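Magazine > Features > Automation

Print this article | E-mail this article

An afternoon with the grippers at Preltden

Preltden opens its test floor to outsiders once a year, in November, and most of the people who come are there to buy something. I was there to find out how a company with one product line spends its days teaching a pair of fingers to close at the right moment.

The building is a former printing shop. The first stop is the Pultar cell, a fixed arm behind a fence that opens and closes on a steel gauge block all day and logs the force at each close. It had reached 2808 closes on the current set of pads when our group arrived. The pads are pulled and measured at fixed intervals, and the wear figures go into a spreadsheet that Nivaldo Falcão showed us on a wall screen. The curve is flat for a long stretch and then drops. Customers are told to change pads well ahead of the drop.

Falcão runs the demonstration side of the company. He trained as a machinist and still talks like one. Asked about accuracy, he gives a tolerance and the temperature it was measured at. Asked about artificial intelligence, he sends the visitor to the next room.

The next room is where the company collects data for Petby, its learning software. The tool used for this is a hand-held version of the gripper. The operator carries it to the work, squeezes a trigger, and a camera on the tool records what the fingers see. No arm is involved. The recordings are later used to train a controller that drives the same fingers on a real one.

The point of the hand-held tool is speed. Programming a pick on the older Du controller takes a technician most of a morning, and any change to the part means starting over. With the hand tool, an operator can record 87 picks before lunch. The current training set for small parts holds 1037 recordings, and Falcão considers that the low end of useful.

The difficulty is in matching the two versions. The fingers must be the same shape and sit at the same distance from the lens. A shift of 2 millimeters in the camera mount was enough, last spring, to spoil a week of work. The mount is now pinned as well as screwed, and the offset is checked at the start of each shift.

Each recording begins with the fingers open and nothing between them. The software uses these first moments to find the finger edges and set the exposure. The work surface is kept plain and matte so that the fingers stand out against it. Stray marks matter less than glare, according to Falcão, who would sooner have a speck on the board than a shiny spot.
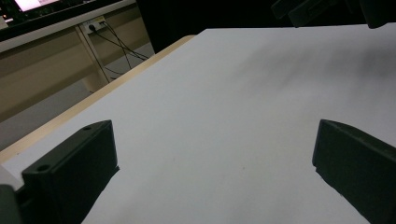

Limits of the method

The afternoon session was less polished, and more useful for it. A trained controller was run on the arm with parts it had seen in training, and it picked them up at an unhurried pace. With a thin washer lying flat, it closed above the part and lifted nothing. Falcão ran it again with the same result, then raised the washer on a strip of foam, and the pick went through.

He puts this down to the recordings. A person slides a flat washer to the edge of the table without thinking, and the arm has no table edge within reach. The next set will be recorded with the board's edge ruled out of bounds.

One visitor asked whether the hand tool would be sold separately. It will not, for now. Preltden lends it to customers who already own an arm, along with a day of instruction, and takes it back when the recordings are done.

Print this article | E-mail this article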